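Call for Participants: Help Us Write a Good-Practice Guide for Shared Robot Workbenches

If you have ever stood next to a pair of robot arms and wondered who decided how the bench should be set up, we would love to hear from you.
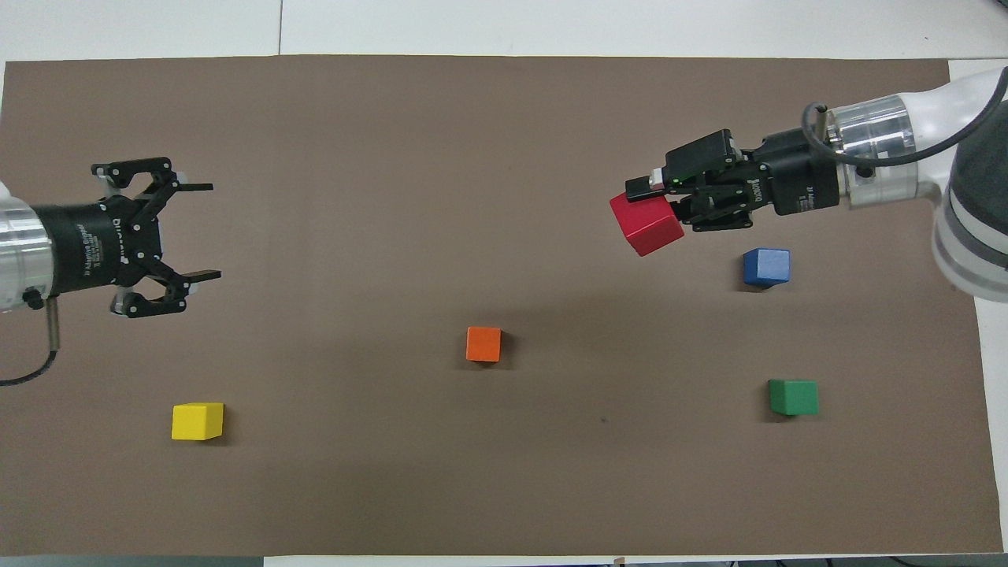
Who we are

We are the bench practice group at Veltell, a small team in Drasstead that writes plain, usable guidance for labs, colleges and small workshops. For the past few years most of our time has gone into paper procedures for people who work with hand tools and light machinery. Now we are turning to robot arms on tabletops – the kind of two-arm setup that a teaching lab or a small product team puts together and then hands from one person to the next, often with nothing more than a sticky note to go with it.

The project is called Sarpong, and it is led by Bernice Arthur, with Seidu Frimpong looking after the sessions and the people who come to them. We have a first draft of the guide, we are rather fond of it, and we know perfectly well that it needs other eyes.

What the guide covers

There are already formal standards for robot safety, and we are not trying to replace them or to tell you what they say. Our draft sits a step below, at the level of daily habits. It deals with things like where cables should run when two arms share one table, how to agree on which arm has the right to enter the middle of the work area, and what each person should check before leaving the bench to somebody else. There is a long chapter on grippers (perhaps too long, and you may tell us so), covering fingertip wear, what to do with a part still held when a run is stopped, and how to write down the opening and force settings so that the next person can find them.

We also have a chapter on practice objects. Plain colored cubes are what we use for most exercises, and we would like to settle on simple rules for how they are laid out, handed over and put back. It sounds like a small matter, but we spent most of December arguing over the wording of that one chapter, and two of its paragraphs are still marked in red.

What you would be doing

We are looking for 20 participants. Each of you would come to four sessions, and each session lasts three hours with a good long break for coffee and something to eat. In the first, you read part of the draft and follow it at the bench exactly as written, even where it seems silly to you, while one of us takes notes. In the second and third you work in pairs, one person setting up the arms and the other taking over using only the written handover sheet. The last session is a sit-down conversation around a table, where we go through the draft page by page and you tell us what to keep, what to cut and what we forgot.

You will not be asked to write any code. You will be asked to think aloud, which feels odd for the first few minutes and then becomes quite pleasant.

Who we hope to hear from

Lab technicians, shop instructors, students, machine operators, safety officers, people who buy equipment for others to use – all of you are welcome. About half of the places are set aside for people who have never worked with a robot arm, as they are the readers we most often let down. You need to be 18 or older, comfortable reading four or five pages of English at a sitting, and able to spend part of each session on your feet. If standing is difficult, please tell us and we will arrange a seated place at the bench.

House rules during sessions

Everyone gets a short safety introduction before going near the equipment, including people who have done this for years. Hands stay outside the marked area whenever either arm is powered. Long hair is tied back and loose sleeves are rolled up. Anyone in the room may call a stop at any time, and you will never be asked to justify it.

Payment and practical matters

We pay $80 per session, and we pay it whether or not the equipment behaves that day. Sessions are held at the Ganwood building in Drasstead, on the ground floor, with step-free access and free parking behind. Your notes and comments are stored without your name, and you can withdraw at any point and still be paid for the sessions you came to. If you would like to be thanked by name in the printed guide, there is a box to tick on the consent form.

How to apply

Write Seidu Frimpong a short letter or e-mail by 24/02/2025 telling us a little about your work or studies and which times of day suit you best. No résumé is needed. Please also mention any rule you have had to follow at a machine that you thought was badly written, and how you would have put it instead. Everyone who writes will get a reply, and those we cannot fit in this time will be offered a copy of the next draft to read at home.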